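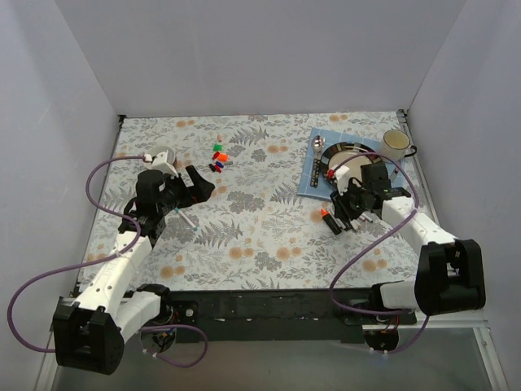

Issue 232

The Riviere Letter

Mending Linen by Hand: A Long Morning with Apolline Texier

I got to Apolline Texier's place at nine and she had already been up for hours, which she told me before I had my coat off. Her workroom is over the old feed store in Grollbridge, up a staircase so narrow I had to turn my bag sideways. She fixes table linen. Napkins, runners, tray cloths, and the big family tablecloths that come out for holidays and go back in the closet with gravy on them. I'd been wanting to meet her ever since my aunt sent her a cloth that had a burn in it the size of a pancake, and got it back looking like a cloth again.

"Sit anywhere that isn't ironed," she said. That left a stool.

I started with the question everybody must start with, how a person ends up doing this for a living, and she made a face.

"I was bad at the other thing," she said. The other thing was hemming drapes for a hotel supplier called Usside, where she worked through most of her twenties. "Straight lines, all day, miles of them. I'd get to the end of a drape and there was another drape. But they had a laundry downstairs and the laundry would send up the torn napkins, and I used to trade people for those. I'd do your napkins if you'd do my drapes. People thought I was crazy! They're small and fiddly and you get paid the same."

She kept a notebook even then, and she still does. Every piece that comes through gets a number and a line or two about what was wrong with it. The morning I visited she was on number 2587, a damask napkin with a corner chewed off by a puppy. (She showed me the tooth marks. She seemed fond of them.)

I asked her what people get wrong when they try to fix a tablecloth at home, and this is where I stopped being able to write fast enough.

"Thread," she said right away. "They use the thread they have, and the thread they have is polyester from a little travel kit. It's stronger than the cloth. So you pull on it, and the thread's fine, and the cloth rips all around your nice repair. Now you have a bigger hole with a patch sitting in the middle like an island."

What does she use? Old thread, mostly, when she can get it. She buys up half-used spools at estate sales, and for new linen thread she orders from Foleck, a small mill shop that winds it thin enough for her. If the cloth has a deep hem she'll steal from that, picking a few strands out of the inside fold and darning with the cloth's own yarn. She did one while we were talking, and I honestly lost track of which threads were hers and which had been there for sixty years.

"People say invisible mending," she said. "I don't like to promise that. You'll see it if you go looking. Your guests are looking at the potatoes."

We got onto prints, because I have a printed cloth at home that I'm scared to wash, and she lit up. Plain white damask is what she's known for, but it's the printed ones she likes. Leaves, ferns, those loose kitchen-garden flowers in orange and gray that seem to be in every store right now. She says a busy print is the kindest thing you can own.

"You put the darn under a leaf! Or I'll change color halfway across, go from the white into the gray, and your eye just follows the stem. On plain white there's no place to hide. With a fern, oh, I can hide anything in a fern."

I told her I'd always figured printed cloths weren't worth repairing. She gave me a look over her glasses. Somebody ate at it, she said. Her most expensive job last year was on a cloth that had cost almost nothing new, and the owner knew that perfectly well and wanted it fixed anyway. It was the one they'd had out in the yard at a wedding. The bill came to 478 dollars. "I told her the price three times," Apolline said. "On the phone, in a letter, and then at the door. She said, are you trying to talk me out of it? And I sort of was." 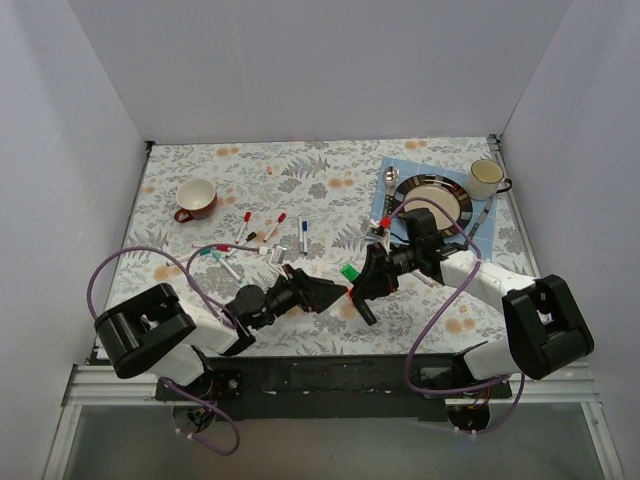
Stains, and what she won't touch

I'd saved my stain questions for after coffee. She drinks hers from a jar with a lid, on the windowsill, as far from the worktable as the room allows.

Red wine doesn't worry her. Cold water, soon, and then patience. Candle wax she freezes and lifts off with the back of a butter knife. She doesn't care for the trick with the hot iron and the paper bag, which I've done my whole life, and I kept my mouth shut about it.

"It melts it in," she said. "The wax goes off someplace and you think you won. Then in a year there's a yellow ring."

Turmeric she simply hands back. Same with hair dye, and the blue ink from a certain type of gel pen. She'll bleach in the sun, laid flat on grass in May when it isn't too fierce yet, but she won't use chlorine on linen at all. She had a whole box of cloths from one family, lovely heavy stuff, and they'd been bleached so often that they tore when she unfolded them. "Like wet bread," she said. She mended two and sent the rest back with a note suggesting dish towels.

I asked if that was a hard note to write. She thought about it for a while and threaded a needle in the meantime.

"I rewrote it," she said. "The first one was pretty bossy."

How she stores them

Rolled, never folded, if you have the space. She asks paper suppliers for their cardboard tubes and covers them with washed cotton. If you have to fold, fold in thirds, and then a different way next time, so the crease doesn't land in one spot for thirty years. Most of what she repairs, apart from puppies and cigarettes, is crease wear. The cloth just gives up along the line.

And no starch before it goes in the closet! She was firm on that. Starch it when you're going to use it. Starch sitting in a cupboard is bug food, and it goes stiff and cracks the fibers besides.

Does she use nice cloths at home herself? She laughed pretty hard at that one. She eats at the counter, mostly standing up, off a place mat her niece made in school. But there is one tablecloth, her grandmother's, white with a drawn-thread border. It comes out once a year, and she has never mended it. There's a hole near one corner where her grandfather used to sit and pick at it with his fork during long dinners.

"I put the bread basket over it," she said. "Same as my grandmother did."

By then it was past noon and the puppy napkin was waiting. She walked me down as far as the turn in the stairs, told me again about the thread, and asked what kind of hem my printed cloth has. I said I didn't know. She said to go home and look.

Apolline takes in work by mail or by appointment at her Grollbridge workroom. She asks that you wash the piece first, don't iron it, and pin a scrap of paper near the damage. Turnaround is slow before the holidays, so send it early.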